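Oiling wooden chopsticks, yes or no?

Jamie Holroyd
May 29, 2008
My aunt swears by mineral oil once a month. I've got a kitchen drawer full of plain wooden ones and they're getting fuzzy at the tips.

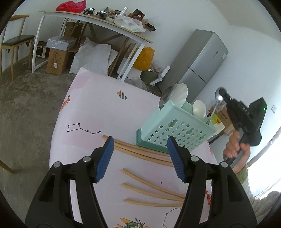

I tried walnut oil last September and they smelled weird for weeks – never again!

omer251
Skip the oil. Wash by hand, dry them standing up.

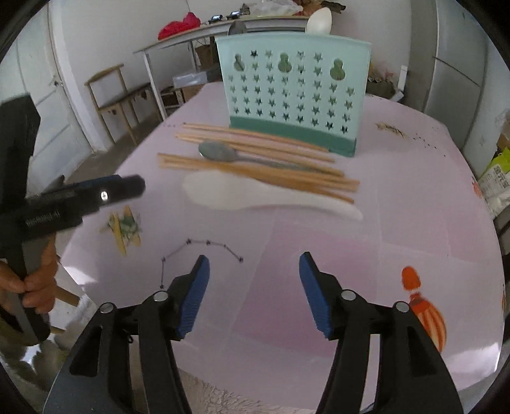
Estela Garrido: Disagree, mine split without it. Thin coat, wait 30 minutes, wipe.

omer251
Mine never split lol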